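Labo > Carnets > Performance terrain > Novembre

Accueil Carnets Protocoles Matériel Archives Contact

Carnet de labo - football américain, suivi des coureurs
Novembre, 7 h 40

Repris les fichiers du capteur Nistau que le club nous a passés. Le commercial promettait une « charge neuromusculaire par portée de balle », un seul chiffre qui dirait quand sortir un running back avant la blessure. Je n'y crois pas plus qu'en début de saison, mais puisque Rania Qudah a fait l'effort de tout étiqueter à la main, autant regarder proprement.

Base de travail : 287 portées, 19 matchs, deux coureurs à profils très différents. Le titulaire passe presque tout le temps entre les tackles, le remplaçant court dehors et reçoit beaucoup de ballons. Déjà là, ça coince. L'indice Nistau donne au remplaçant une charge plus élevée que celle du titulaire, qui prend pourtant des plaqueurs de plein fouet toute la partie. À mon avis l'indice mesure surtout la vitesse de pointe et habille le résultat. Corrélation avec la vitesse max très forte, avec le nombre de contacts notés à la vidéo quasi nulle. À refaire en retirant les portées de moins d'un yard, Rania pense que ça change quelque chose. Moi non.

Ce qui m'agace davantage : les contacts. La plaquette parle de détection automatique des chocs. Sur le match que j'ai relu entièrement, le capteur oublie des plaquages bas (le coureur tombe en avant, pas de pic net) et il compte comme choc une célébration dans la zone d'en-but, poitrine contre poitrine. Je garde l'extrait.

Comparaison avec l'ancien système Ollero : plus grossier, moins de décimales, mais au moins on sait ce qu'il y a dedans. Accélération, décélération, temps entre deux efforts. Le préparateur s'en servait très bien avec un crayon.

10 h 15

Passé les données dans le script Darwish, version modifiée. Seuil de choc monté de 4 à 6 g : on perd les célébrations et on perd aussi un bon tiers des vrais plaquages. Redescendu. Pas de réglage magique, les deux populations se recouvrent. Il faudrait la vitesse de rotation du tronc, que Nistau enregistre mais n'exporte pas dans notre licence. Demandé l'accès. Réponse reçue : « à l'étude ».
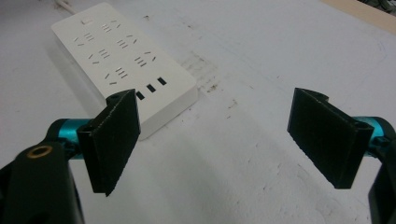 Dérive d'horloge entre les capteurs et la vidéo : environ 543 millisecondes en fin de quatrième quart-temps, alors que tout est calé au coup d'envoi. Pour un plaquage, autant dire une autre action. Je soupçonne les boîtiers qui se resynchronisent mal après la mi-temps, mais le chargeur Kundell est aussi sur la liste. Prochain essai avec tous les boîtiers rechargés sur la même multiprise, la blanche à six prises, et mis en route ensemble. Si la dérive reste la même, on arrête d'accuser la charge et on recale sur le sifflet à chaque quart-temps.

À faire :
- relire deux matchs de plus à la vidéo, sans regarder l'indice avant
- tracer vitesse max contre indice, un coureur par couleur
- ne rien envoyer au coach tant que l'horloge n'est pas réglée - il retiendrait le chiffre et oublierait la réserve

Commentaires (3)

R. Qudah
J'ai retiré les portées de moins d'un yard. La corrélation baisse un peu, pas assez pour sauver l'indice. Tu avais raison, ne t'y habitue pas.

prepa_defense
Même problème chez nous avec les linebackers. Les plaquages bas ne sortent jamais. On a fini par noter à la main.

Milo
Le recalage au sifflet marche si le micro de la caméra n'est pas côté tribune. Sinon prenez le snap d'ouverture de chaque quart-temps.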